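Clasar strap retainer, pack of 2

Stops shoulder straps and metal clips trailing into a robot's work area. Added to the range in February after an arm at Nyamweya snagged a loose strap and faulted on overload.

A bag on the carpet, strap hanging loose:

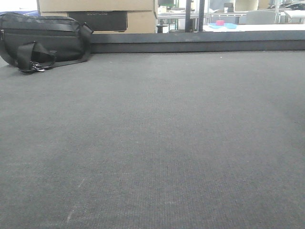
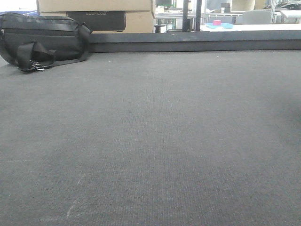 Fits webbing up to 20 mm wide. Press the stop and isolate the arm before reaching in — a paused arm can restart. Fault reports to Precious Quiambao.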